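Home Threads Saved Search Log in

Thread, April 16, 2025

1/ A few people asked how I lay a table in a flat where the table does everything else as well. It's going to be a long one, so mute me now if you don't care about place settings.

2/ Background. I moved in June to a flat with one main room. One table, white top, no leaf, no drawer underneath. I work at it, iron on it and eat at it. Last year I got tired of eating next to a pile of post and started laying it properly every evening, even when it's only me.

3/ First job is clearing. I don't sort anything at this stage. Post goes in the tray, chargers go in the other tray, and the trays go on the shelf. If you start reading the post you'll be eating at ten.

4/ Wipe the table and then dry it. I used to skip the drying. A cloth put down on a damp top sticks in patches and you can't shift it without dragging a crease through the middle.

5/ On cloths. I don't use a full tablecloth any more. A full one for my table has to be 90 cm wide at least and takes up half a wash load. A small cloth for the part you eat on does the same work and dries overnight on the back of a chair.

6/ Mine are from Imard, the shop on the corner that does kitchen linen and curtain hooks and not much else. They sell ends of rolls by weight. I bought 400 grams and hemmed them myself, badly. Straight enough.

7/ Colour: grey. White shows tea, navy shows flour and crumbs, and anything with a pattern makes me think there's a stain when there isn't. Grey on a white table is also easy to line up by eye.

8/ I don't iron them. I tried for a month. They go in a drawer folded in four, come out with fold lines, and by the time the plates are down you've stopped noticing. Smooth from the middle out with the side of your hand and leave it at that.

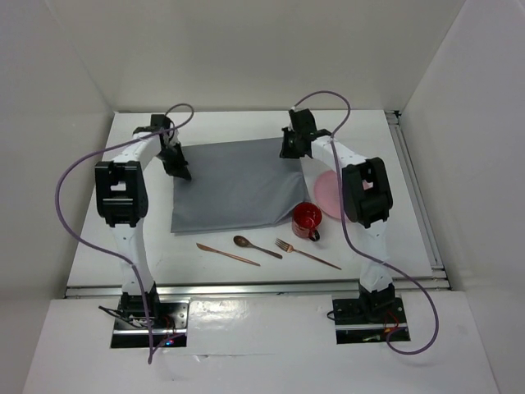
Grey cloth down flat, a few creases left in.

9/ The corners are where it goes wrong. Pull one straight and the opposite one moves. I do the two far corners first, then come back to the near ones, and I do it before anything heavy is standing on the cloth. Once there's crockery near it you end up with a bunch of fabric pushed against something, and the only cure is to lift things off and start again.

10/ Someone will say use clips. I had the Pretavov ones, the little sprung sort for garden tables. They're fine outdoors in a wind. Indoors they stick out at exactly the height of your sleeve, and I pulled a whole setting sideways with one.

11/ Plates next. I keep mine on the open shelf nearest the table so I'm not crossing the room with them. Big plate first, about a thumb in from the edge of the table. If it's soup the bowl goes on the plate, and I carry the soup over in the pan and fill it there.

12/ Cutlery last. Fork left, knife right, blade in, spoon outside the knife. I know there are other ways. My grandmother put the spoon across the top and we all knocked it off reaching for the salt.

13/ Glasses above the knife. I've got the short De Graaf tumblers, which stack, and they've survived a stone floor twice. Stemmed glasses live in a box on top of the wardrobe and come down at Christmas.

14/ Candles if you want them. I don't on weeknights – wax on a cloth means brown paper and a warm iron, and I've already said how I feel about the iron.

15/ Whole thing takes 5 minutes once the table is clear. The clearing can take longer than that, depending on what I've been doing all day.

16/ Washing. 40 degrees with the tea towels, no softener. Softener makes cotton slide about on a smooth top and it stops soaking anything up, so you've got a cloth that lets the spill run straight into your lap.

17/ For grease I rub in a drop of washing-up liquid and leave it an hour before the wash. For beetroot I've no answer. One of the cloths is now the beetroot cloth.

18/ Storage. I used to roll them to avoid the fold lines. The rolls came undone in the drawer and I ended up with more creases than before, so I went back to folding – in four, with the hem on the inside.

19/ I did look at the wipe-clean mats from Ploretti as well. Good if you've got small children. I found they curled at the ends after a few weeks in the sun by the window, and a plate on a curled mat rocks when you cut anything.

20/ Next thread will be the shelf, as I've had questions about what's holding it up. Brackets, mostly.

Comments

hemline_and_co
Folding with the hem inside is a good tip, mine always get a grubby edge in the drawer.

tworingcooker
Spoon across the top is correct and I will not be moved on this.

marrowfat
Did you wash the roll ends before hemming? Mine shrank and the corners went wavy.

tablebythewindow
Agree about softener. Stopped using it on my tea towels as well and they dry things properly now.

Older Newer Back to top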